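Kitchen robots at Bondutis: your questions

Updated 4/4/26. Put together in a rush by Jiahui Hao from what people asked on the floor. More to come.

Is my job going?
No. All 14 of us in the test kitchen stay on. Hours the same, pay the same. Some tasks move over to the arm, starting with putting away and fetching. Stelios Kokkinos has the list of which ones.

Why does it practise in a simulated kitchen first?
Cheaper to get it wrong there. 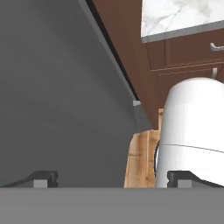
Practice runs are what most of you will be checking, so get used to the gripper view. Two fingers along the bottom, whatever is in front of them above that. Views can be tight: in this one the cutting board only shows as a strip next to the white appliance, and you still have to say what it is. If unsure, write "unsure". Don't guess. We've had 3,000 runs through so far and the guesses are what cost us time.

How long does checking one take?
Depends on the run. Short ones are quick, the drawer ones drag. Roughly 50 a shift is fine, no prizes for more.

Who do I tell if the arm does somthing odd?
Angeliki Lazaridis. Note the run number first, then message her. Screenshots help. 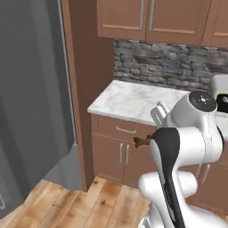

Reading time for the rest: 1 min

Do I need training?
Yes, one morning, paid. Filippos Gkikas runs it. Next batch in June, names on the sheet by the lockers please.

I'm on prep, not checking. What changes for me?
Less walking back and forth. Also things need to go back in the same place every time, which I know is a pain. Labels are coming.

Will it be timing us?
No. It logs its own moves, not yours. Asked Kosmas Tzavaras twice, same answer both times.
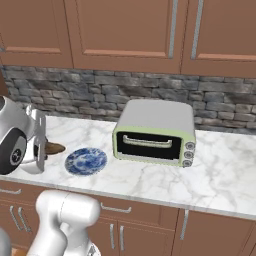
Logs get kept for 34 days and then wiped. You can ask to see them, any of you, just email Kosmas. Anything written in the comments box stays with the run so keep it polite.

Can I say no to working next to it?
Yes. Speak to Stelios and he'll sort you a differnt station. Won't go on your record.

Question not here? Stick it in the box by the kettle or grab me at break.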